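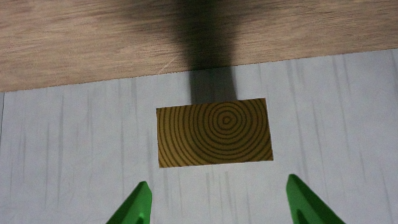 Where we've got to with the block task

Hello Shirin, and hello to everyone else at Skoltura who ends up reading these. You asked for a bit more chat and a bit less table this time, so I've taken you at your word! This covers everything since the last report, up to the end of September, and it's mostly about the simulated half of the Trultness project: teaching the arm to pick up a single wooden block by having a person drive it through the job by remote control.

The short version is that the recording side is in good shape, the learning side is promising but patchy, and I'd like to move a small slice of money from one line to another (see further down, I'm not going to hide it).

What we've been doing

The task sounds almost silly when you say it out loud. One block on a pale surface, a two-fingered gripper, pick it up, lift it clear, hold it. But we wanted something small enough that when it goes wrong we can tell why, and this has been very good for that. The block is turned a little each time, so the person driving has to line the fingers up with it instead of just coming straight down, and that little twist of the wrist is the bit we care about most.

Every demonstration is done by a human with the hand controller. Nothing is scripted. Yi-chun Au has done the lion's share and is now frighteningly quick, and I've done a fair number myself, more slowly and with more muttering. We passed 1000 recorded demonstrations in the simulator just before I sat down to write this, which was the number we promised you for the year, so I'm very pleased about that. A good part of them came from the new controller set-up we bought from Tekell with your money. The old one had a lag that made you overshoot, stop, creep back and overshoot again, and all of that dithering went straight into the recordings.

Speaking of dithering, I went back through the early batches and threw a lot out (the 1000 is what's left after that). Some were plain failures, but the more troublesome ones were successes where the driver had hovered above the block for ages before committing. The arm learns the hovering too. We had a version in the summer that would drift over the block, stop, and stay there looking thoughtful until the clock ran out. Funny the first time.

Changing how we drive

So we wrote ourselves some house rules, and they've made more difference than anything clever we did with the software. Look before you start, then move. Open the fingers fully before you come down. Turn the wrist while you're still well clear of the block. Close once, and if you've missed, back off properly and have another go instead of nudging the thing about. Yi-chun argued for keeping some of the second attempts in, and she was right, I think. The arm now recovers from a bad grasp now and then, and before that it simply never did.

We also keep sessions to 20 minutes. Past that we both get sloppy, and you can see it in the recordings: the paths get curvier and the grasps land nearer the ends of the block. I'd happily have gone on for an hour and thought I was doing fine.

Light and wood

The other big piece of work was on the look of the simulated world. Our first version was flat and clean, and the trained arm fell apart as soon as we changed anything at all. The current one has a wood grain on the block with proper growth rings, a band of brown wood behind the pale surface, streaks on the surface itself, and shadows. The shadows were a pain. We had a run of tests where a dark shadow came down as far as the top edge of the block, and the arm went for the wrong spot again and again, as though it couldn't decide where the block began. We've since added far more recordings with shadows in awkward places and it's better, though I wouldn't call it solved.

I've kept the fingers bright green all the way through. We did talk about giving them a duller colour, and we may well do that next, but for now it's a great help when I'm flicking through recordings at speed and want to check where the fingertips are.

How well does it work?

On blocks turned only slightly, it's reliable enough that I've stopped holding my breath. With the bigger turns it gets worse, and near the far side of the surface it's poor. I think that's mainly down to us, as we hardly ever started the block over there when we were recording. We're filling that gap now.

We've had 2 people driving for nearly all of it, and that worries me a bit. Yi-chun and I have different habits, and the arm seems to have picked up a mixture of both, so it sometimes starts its approach like her and finishes like me. More drivers would help. Chiang have offered to lend us a few of their staff for an afternoon, people who have never used the controller before, and I'd really like to see what a beginner's recordings do to the results. They might make it worse! I'd still like to know.

Money

We're slightly under on equipment and slightly over on people's time, nearly all of it spent sorting recordings by hand. Could we move 15 per cent of what's left in the equipment line across to staff time? I don't need anything new from Tekell this year. I've sent the spreadsheet separately and Yi-chun has checked my sums.

What's next

First the far-side recordings, then the Chiang afternoon if we can agree a time, then a second block so the arm has to choose. After that I'd like to begin on the real arm, with the same controller and the same house rules. I'd hoped to have started by now, and I'm sorry that it's slipped. The shadow business ate most of the time I'd put aside for it.

Ring me if any of this is unclear, or come and have a go on the controller yourself. Mornings are best, before about ten, when the machine isn't busy training.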